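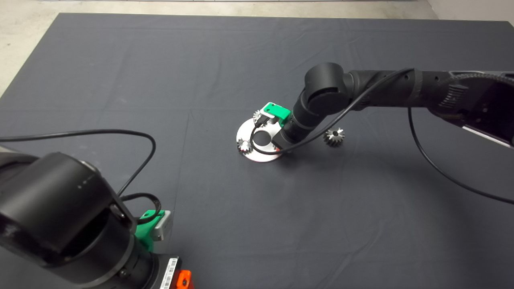

Gear Plate Kits: Your Questions

Elsie Greenwood here! I put the Undine kits together and I love getting mail about them, so these are the things people ask most.

What do I get in the box?

The metal plate with the big hole in the middle, the small gears that go around its rim, the bolts, two hex keys and a 16-page booklet. The large kit, Cheetham, has a 12-inch plate and a longer booklet (more pictures, hooray).

Do I need a special bench?

No, any flat table will do. Please put a cloth down first, though! A dark one is best. Bright metal shows up beautifully on it, and a dropped gear stays put and doesn't roll off under the fridge. An old tablecloth folded double is great.

Which gear goes on first?

Any of them. Start with one, run its bolt in finger-tight, then turn the plate and do the next – you'll get into a rhythm very quickly. Leave the final tightening until they're all on and everything turns freely by hand.

My plate has fine rings and little scratches on it. Is it faulty?

Not at all! The rings are left by the machining and I think they're the prettiest part, especially when you tip the plate under a lamp. 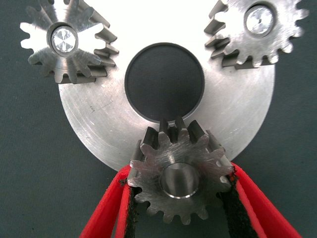

If the scratches bother you, a gray nylon pad will soften them. Follow the rings as you rub, go lightly, and wipe the plate with a dry cloth before any gears go on. Skip the steel wool, it sheds little hairs that get into the teeth.

How tight should the bolts be?

Snug. Use the short end of the key in your hand and stop when it stops. If a gear gets stiff, back the bolt off a touch.

Should I oil it?

One drop per gear, and less is fine. I do mine every January.

I lost a gear. Can I buy just one?

Yes! Single gears are $10, bolt included. Tell me if your kit is an Undine or a Cheetham, the teeth are different.

Is the Jikau stand back?

It is, since October 2021, and it fits both sizes.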